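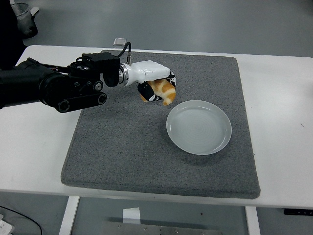

Bread roll held over the felt mat, side plate at lower right. White hand on black arm, silver flange coupling.

Kandum Bench Cell – table-service configuration
Supplied by Dorngate

Overview
The Kandum Bench Cell is a fixed single-arm station for light handling at table height. Typical duties are plating, sorting and clearing of small items. It is sold to test kitchens, training colleges and labs assessing whether kitchen chores can be handed to a machine yet. For most chores the answer is still no. The tasks listed here are the ones we are prepared to quote on.

Supported tasks
Bread rolls and pastries to plate, one item per cycle
Dry packaged goods, tray to tray
Empty side plates, table to rack (Indar hand only)

Not supported
Cutting, spreading or pouring
Wet crockery
Filled or iced pastry – grip marks exceed what a café would accept
Rubbish sorting
Any task shared with a person inside the reach envelope

Cycle time
Roll to plate, Indar hand: 14 seconds
Roll to plate, Lai two-finger gripper: 21 seconds
A person does the same job in 2 seconds. Buyers costing the cell against labour should use that figure and allow for an operator to load and reset.

Work surface
Grey felt is recommended under crockery. It cuts glare from the tabletop and stops plates skating on contact. Replace the felt when it pills or holds crumbs. Felt is not a food-contact surface, and product dropped on it must be discarded.

Hand options
Indar multi-finger hand. Preferred for irregular crusts. Closing force is set per product; start low and increase until the roll stays put in transit.
Lai two-finger gripper. Cheaper and easier to wipe down, but slower on round items.

Installation
Level floor required. Allow 2 days on site, including calibration. Leave slack in the wrist cable through the full range of travel and check the connector before each shift.

Availability
Orders placed before April ship with the Indar hand fitted. Lai gripper on request. Phone support does not run on Saturday.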